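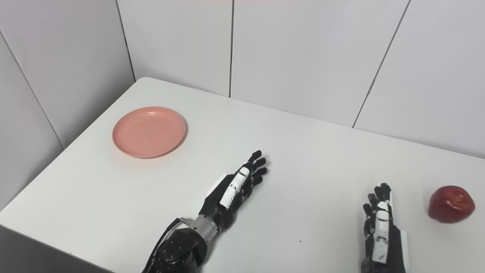 # Chapter 3: Chores and Machines

Clearing a table is one of the first jobs a child is given at home. It needs no training, and a child of five can do it with a little nagging. A machine that can do the same job in any kitchen, with any plates, is still not something a household can buy and forget about. This chapter looks at why the gap is there, how wide it is, and which parts of it have been closing.

We shall use one small task throughout. A plate and an apple are on a table, and the apple has to go on the plate. Everything in the chapter can be tried against this task, and readers should keep it in mind when they reach the harder examples in sections 3.4 and 3.5, where the plates are stacked and greasy and the table belongs to a café.

## 3.1 What counts as doing a chore

People use the word "chore" loosely. For our purposes a chore is a job that:

- has a result somebody in the building wants
- comes round again, daily or weekly
- is done among objects that were not put there for the worker's benefit

The last point matters most. A bottling line is repeated work too, but the bottles arrive upright, evenly spaced and all of one size. Machines have handled that sort of work for a long time. On a kitchen table the apple is wherever it was left.

A demonstration and a chore are therefore different things. In a demonstration the task is done once, or a few times, with the objects chosen beforehand. A chore has to be done on the days when the plate is chipped, the light is poor and the only apple left is a small one. When you read a claim that a machine "can" do something, ask which of the two is meant. The question comes up again in Exercise 2.

## 3.2 Picking up an apple

The hand has to arrive in the right place, close by the right amount, and stay closed while the arm moves. Each of these can go wrong without the others.

Arriving is largely a matter of seeing. The machine must work out where the apple is and how far away it is. A plain white table gives it little to confuse with an apple. A patterned tablecloth with fruit printed on it is another matter, and has been used as a test for that reason.

Closing is harder to judge. An apple is firm, lopsided and slippery in places. Too light a grip and it rolls out under the thumb; too strong and it bruises, which a shopkeeper will mind more than a laboratory does. A hand with a thumb and fingers can get round an awkward shape in several ways, but it has more joints to control than a two-jawed clamp, and more of them to maintain.

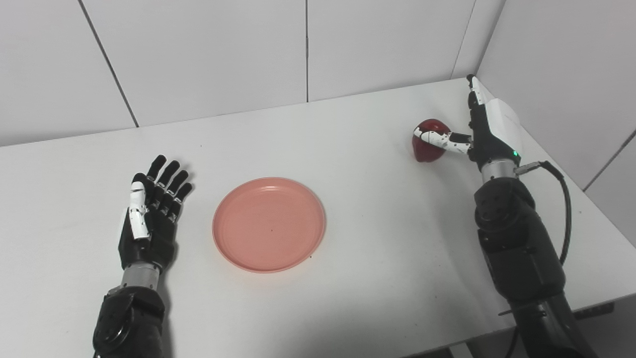

**Why not build a simpler hand, if the job is only to lift fruit?**

For fruit alone a suction cup or a pair of soft jaws is cheaper and usually quicker, and packing firms buy them. The case for a hand with fingers rests on the next job and the one after it, when the same machine is expected to hold a cloth, a jug handle or a fork.

Putting the apple down is often left out of accounts of the task, though it takes as much care as picking it up. A plate has a low rim. If the apple is let go too high it may bounce or roll over the edge, and if the hand comes in too low it pushes the plate along the table. People correct for this by feel. A machine has to be given some way of doing so, either from sensors in the fingers or by watching the result.

## 3.3 How often is often enough?

Suppose a machine puts the apple on the plate 780 times and fails on 3 of them. On paper that is a good record. Now suppose that clearing up after a meal takes 80 such movements. Even at that rate, something will be dropped every few meals, and a person will have to be near enough to deal with it.

The shop floor has the same arithmetic with money attached. The Fusar works, which sorts returned kitchenware, took a two-armed machine on trial one September. The measure it settled on was how long the machine could be left before someone had to walk over to it. Speed was recorded as well, but the shift leaders soon stopped looking at it. A slow machine could be planned around, while one that needed help at odd moments took a worker away from another bench.

Jolteck, a firm making arms for light assembly, uses a similar measure and calls it "attended time". We shall borrow the term. A chore has been handed over to a machine when its attended time is small enough that a person can properly get on with something else.

### Two hands or one

Many household jobs are done with one hand working and the other holding something steady. Moving the apple can be done with one hand. Peeling it cannot, or not easily. With two arms the machine also has to keep them out of each other's way, and decide what the idle one should do.
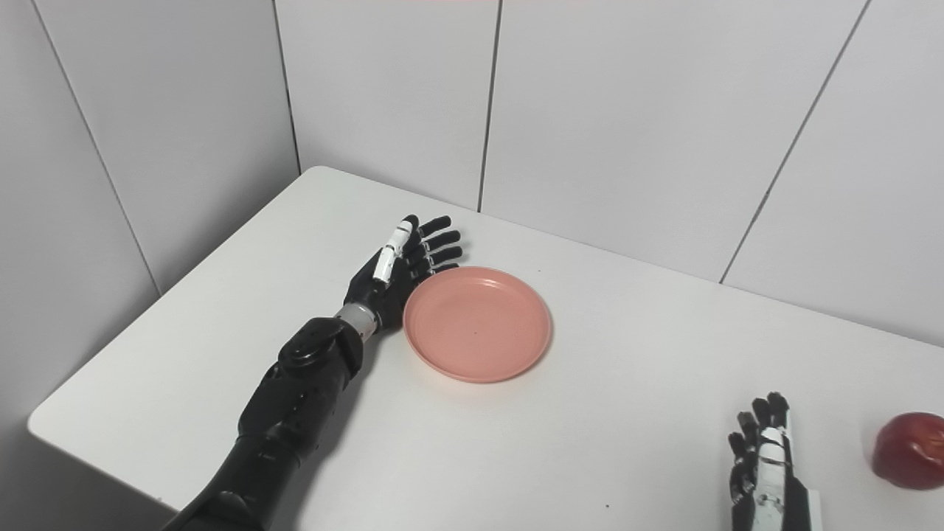

Kenta Sasaki objects that this way of putting it makes the second arm sound like a luxury, when in his view most of what is called tidying begins with moving one thing aside to reach another, and a one-armed machine spends half its time putting things down. Szu-yu Kwan takes the opposite line: start with one arm, get the attended time down, and add the second when there is a job that calls for it. Both positions are set out more fully in section 3.6.

## Before you read on

1. Choose a chore you did yesterday. Write down every object you touched, in order.
2. Find a report of a machine doing household work. Does it describe a demonstration or a chore, in the sense used in section 3.1?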